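How do I get a dull patch off a light wood table?
Despina Nikolaidis, July 23, 2020

I wiped mine with vinegar and now one spot looks cloudy – help! Same kind of light wood top as these:
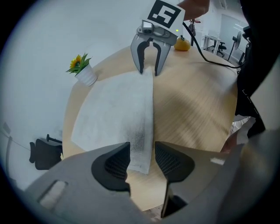
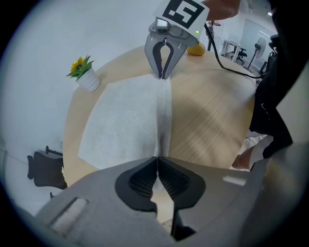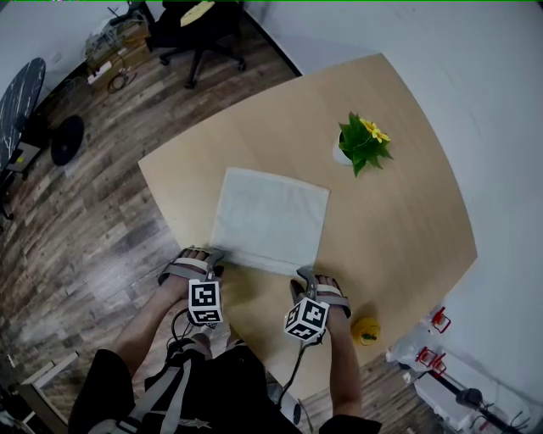

It's 22 inches from a sunny window, if that matters. I don't want to sand.

Costel Papadopoulos
Skip the vinegar. Dish soap, two drops in warm water, then dry it right away. If it's still cloudy, rub in a little mineral oil and leave it overnight. Worked on mine.

Eifion Lougher
wax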